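Rechercher sur le blog… OK

Carnet de salle obscure
Publié en avril par Sumathi Suvarna
6 commentaires

Minuit passé

Rentrée de la projection de Brunditeck avec mal aux genoux et une opinion déjà faite, ce dont je me méfie. Deux ans que j'entends parler de ce film. Le mot « événement » figurait sur le carton d'invitation, et quand on me promet un événement au cinéma je cherche la sortie de secours des yeux avant même l'extinction des lumières.

Je note vite, avant que les articles des autres ne viennent se mélanger au mien. Magnusson est un ingénieur du son à la retraite qui revient dans la ville minière de Brunditeck pour vendre la maison de son frère. Il ne la vend pas. Il écoute des bandes, il marche, il boit du café dans une cuisine verte. Au bout de quarante minutes j'avais compris que la maison ne serait jamais vendue, et il en restait presque 400 à tirer, ou c'est l'impression que j'ai eue dans mon fauteuil du Bikorus, dont le troisième rang n'a pas été rembourré depuis l'ouverture.

Le son est beau, il faut bien le dire. Les bandes grésillent, une porte claque quelque part dans une pièce qu'on ne verra pas. Mais j'ai l'impression que le réalisateur a découvert le hors-champ l'été dernier et qu'il n'en revient toujours pas. 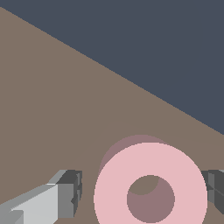 Le lendemain, au café

Relu mes notes du soir. Injustes sur la longueur, justes sur le reste.

Ce qui me gêne se tient dans une seule scène, celle du dîner. La belle-sœur demande à Magnusson pourquoi il n'est pas venu à l'enterrement. Il ne répond pas. Plan sur la nappe. Plan sur lui. Plan sur la nappe encore. Dans la salle, quelqu'un a soupiré de contentement et j'ai compris que je serais minoritaire. Je n'ai rien contre le silence, j'ai grandi avec des films où l'on parlait à peine, mais un silence doit bien retenir quelque chose, et je soupçonne celui-là de ne rien retenir du tout. Le scénario ne sait pas pourquoi il n'est pas venu. Alors on nous montre la nappe.

Le dossier de presse parle d'un « geste radical ». Je voudrais qu'on m'explique un jour ce qu'il y a de radical à laisser tourner la caméra devant un homme assis. Il y est question aussi des 1000 heures de bandes écoutées pour la préparation. Très bien. On en entend deux minutes, et l'une des deux est couverte par un violoncelle.

Et puis la fin. Je ne la raconte pas, même ici, par superstition. Disons qu'il y a de la neige, et que je l'avais vue venir.

Pris un deuxième café. Une dame à la table voisine lisait un article sur le film, avec un titre enthousiaste en gros caractères. Je me suis penchée pour voir la signature, sans succès.

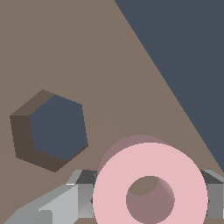

Je me demande quand même si je ne suis pas devenue cette spectatrice qui arrive les bras croisés. C'est possible. L'an dernier j'avais traité Imeo de catalogue de carrelage, en public, au micro, devant un distributeur qui avait payé le train. Revu cet hiver chez moi, un soir de fièvre, et j'ai pleuré à la scène du bac. Il est vrai que la fièvre compte pour quelque chose. Il est vrai aussi que je n'ai jamais corrigé mon article.

Donc, prudence. Je retournerai voir Brunditeck en salle, en payant ma place, un après-midi, avec des gens qui n'ont pas été invités. La séance de 14 heures est la seule où l'on entende ce que le public pense : il tousse, il déballe, il sort. Si la scène du dîner tient face à un sachet de bonbons, je lui devrai des excuses.

Le soir

Deux messages de lecteurs à propos de ma note sur les ressorties en copie restaurée. Le premier m'accuse de préférer les rayures. Oui, un peu. Le second veut savoir si le Bikorus va vraiment fermer sa petite salle. Je n'en sais rien, on l'annonce chaque printemps, et chaque printemps une affichette polie remercie les spectateurs de leur fidélité avant que tout continue comme avant.

Commencé l'article. Première phrase : « On aimerait aimer ce film. » Rayée. C'est la phrase de tous les critiques qui n'osent pas. Deuxième essai : « Magnusson écoute, et nous attendons. » Gardée pour l'instant, avec un point d'interrogation dans la marge. Le papier est à rendre demain à midi et je n'ai pas encore parlé de l'acteur, qui est bon, surtout de dos.

Partager 2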